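Section 4: Do the handling rules help?

Our group followed the Prendar checklist for 65 grip trials in April. I had doubts – rule 3 says "close gently on soft goods" and gives no figure, so two students can both obey it and do different things.
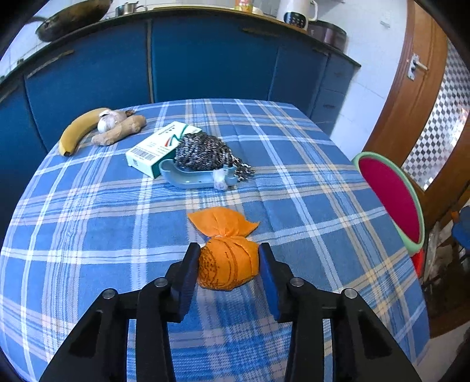
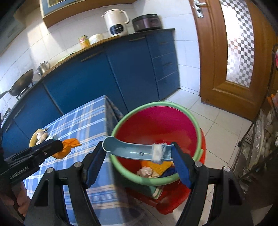
Blue pads and a checked cloth, both views.

Rule 7, on keeping hands clear of the jaws, was easier to mark. Stirkitz claims its list suits any kitchen, but it never defines one. We would want limits we can measure before calling this a standard.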